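Boards > Automation > Rules and good practice

Home Boards New posts Members Search

Glassware and ice near an arm, what rules do you people actually use?

coste_bench
Posted 16 Feb 2024

Small site, one arm, parallel gripper, ordinary office table. Up to now it's been blocks and plastic cups. Now the plan is drink tasks, scooping ice, moving a wine glass, that kind of thing. I've been told to write the bench rules before May and I have one page so far and it's mostly about the e-stop.

What I need:

Who is allowed to put a hand on the table while the arm is powered. Right now people reach in to straighten a glass between runs with the thing holding position. Makes me nervous but they say it's fine, it's "paused".

What to do about water. It's an office, carpet a few steps away, power strips under the table.

What counts as a stop. If a glass tips but doesn't break, do we log it or just carry on?

We had a visit from the Brellwood site and they said their sheet is 2 pages and no one reads the second one. So short is good. I can't spend weeks on this.

Shares 2 Comments 3

hinis_floor

Ok quick one, on my break.

Paused is not stopped. Write that at the top, big. Paused means a program is waiting and somebody at a keyboard can un-wait it. Our rule at Hinis: no hands past the front edge of the table unless the person reaching has the enable switch or the stop in their own other hand. Not a buddy's hand. Yours. We had 67 logged reach-ins last year before that rule and most of them nobody told the operator.

Also the fingers. People look at the object and forget the gripper. Long fingers stick out further than you think, and if it's parked low next to the table you can pinch a knuckle between finger and tabletop on a tiny move. So park it high before anyone resets anything. Every time, even for a straw.

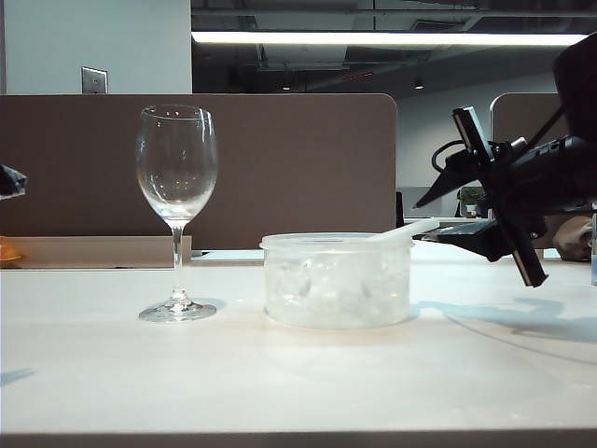
Ice. Treat ice as water that hasn't got there yet. Tub with a rim, never filled to the top, and swap it on a timer instead of when it looks bad. Ours is 44 minutes, which is a silly number, it came out of how long the break schedule ran and we never changed it. Works though. Towel goes on the table side AWAY from the arm so noone leans across to get it.

Power strips off the floor and off the underside of the table. Get them on a wall or a raised shelf. Do that one today, don't wait for the document.

Glass: one at a time in reach of the arm. Spares live somewhere else. Set the grip force on a plastic one first, then go to real glass, and drop the speed when you do. And write down the number you landed on, otherwise the next shift guesses.

Any tip is a log entry. One line, time and what it was holding. If it breaks: stop, power down the arm, gloves, brush, then wipe the whole top with a damp cloth you throw out. Clear ice and clear glass look the same on a white table so bin the ice too, all of it. Don't pick thru it.

Helpful: 143

traltis_nights

just use plastic wine glasses?? problem solved. we do at Traltis and its fine

Helpful: 2

brellwood_k

I was one of the visitors, hi. The plastic ones are ok for practice but they weigh different and slide more, so if the real task is glass you end up tuning twice. Not a fix for the rules anyway, you still have hands and water.

Mostly agree with the long answer. Couple things to add.

Do a proper risk assessment first and hang the rules off that. Doesn't have to be fancy. List each task, what could hurt somebody, what you do about it. Start from the manual that came with your arm, then look at ISO 10218 and, if people share the space with it, ISO/TS 15066. Ask whoever does safety in your building for copies before you pay for them. The gripper and whatever it's holding count as part of the risk, not only the arm. An arm that's gentle with people is a different animal once it's swinging a broken stem.

Eye protection within reach distance whenever real glass is out. We argued over it, then just did it.

Keep bags and jackets off the back of the table. Straps get snagged and folks lean in to grab their stuff. Same for loose cable on the wrist, tie it so it can't hook a glass, but leave enough slack for the full turn or you'll be buying a cable.

Don't let people drink anything that's been on that table. Sounds dumb. Put it in the sheet. Ours is item one on page two so you can guess how well it's going.

Helpful: 67

coste_bench

Thanks, this is plenty. Moved the power strips already. Going with hands rule, park high, one glass, log every tip, all on the front page. Will ask about the ISO copies, didnt know about the second one. Still not sure on the ice timer, our room runs warm so probably shorter than yours.

Follow this topic Comments 3 Shares 2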